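Two-finger gripper or suction for the plate rack task?
Simulation and Control board, Conirari forums

drornness_dan
Right, I've been going round in circles on this so I'm throwing it open. I've got the dish rack task running in sim with the plain two-finger gripper, plates going in edge-down between the dividers, and I'm trying to decide whether to stick with fingers or swap to the Nullow suction cup before I spend any more evenings on it.

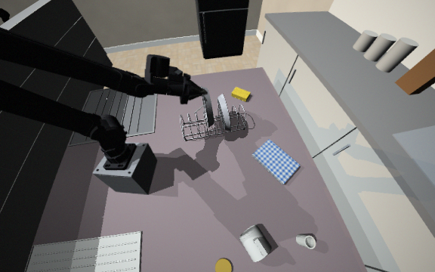

Tomomi Iwasaki reckons suction is a dead end for racks, full stop. You get a lovely pick off a flat stack and then you've got a cup stuck on the face of the plate exactly where the next plate needs to be. She'd stay with fingers and put the effort into the approach angle.

drornness_dan
That's pretty much my worry too, but the picking side with fingers is driving me mad. Getting a fingertip under the rim of a plate lying flat is horrible. I've run 273 episodes so far and nearly all the failures are at the pick. Once it's got hold of the rim and turned it upright I'm fairly happy.

mugwort
What friction are you using on the pads? Every time someone tells me their sim pick is awful it's the default friction. Or the contact patch is one point and the plate spins round it like a propeller.

drornness_dan
Bumped it up already. It did spin before that, yes, very funny to watch.

Abena Dogbe
I'm going to disagree with Tomomi a bit. I had the Nullow cup on a real arm back in June and it was fine for racks as long as you grab off-centre, near the top edge. The cup clears the neighbouring plate if the dividers aren't too tight. What did catch me out was anything with a raised pattern, it just hissed at me and let go. So if all your plates are smooth I'd at least give it a weekend.

Tomomi Iwasaki
Off-centre is fine until the plate is heavy and starts peeling off the cup! I've swept up enough crockery, thanks. Also Dan is in sim, and most sim suction is just a weld that switches on and off. He'll get brilliant numbers and learn nothing from them.

Abena Dogbe
OK, fair point on the weld. I was only talking about hardware.

korletey_fan
Has anyone tried the Korletey fingertips? They've got a thin lip at the end, a bit like a fish slice, so they slide under the rim. I modelled one as a wedge mesh and flat picks got loads better, though it made mugs worse because the lip hits the handle. Swings and roundabouts.

drornness_dan
Ooh, hadn't thought of a lip. Could you share the mesh? I've only got plates to worry about for this one, mugs can wait.

korletey_fan
Will dig it out tonight. Warning, it's 1577 triangles and your collision checker won't thank you, so swap it for a convex hull or two.

mugwort
Before you change the hardware at all, try dragging the plate to the edge of the counter so the rim hangs over, then pinch it from the side. No new fingers needed. It's slower, mine added five or six seconds a plate, but it hardly ever missed.

Tomomi Iwasaki
Seconding the drag. Ugly, works.

drornness_dan
Cheers all. Plan is the counter edge trick first with the fingers I've got, then the lip mesh, same start positions for both so I can compare them properly. Suction goes on the back burner (sorry Abena). Will post the numbers when I've got them, and if anyone has a decent setting for wire contact in the rack I'm all ears, mine is a load of thin capsules and it jitters if I push down too hard.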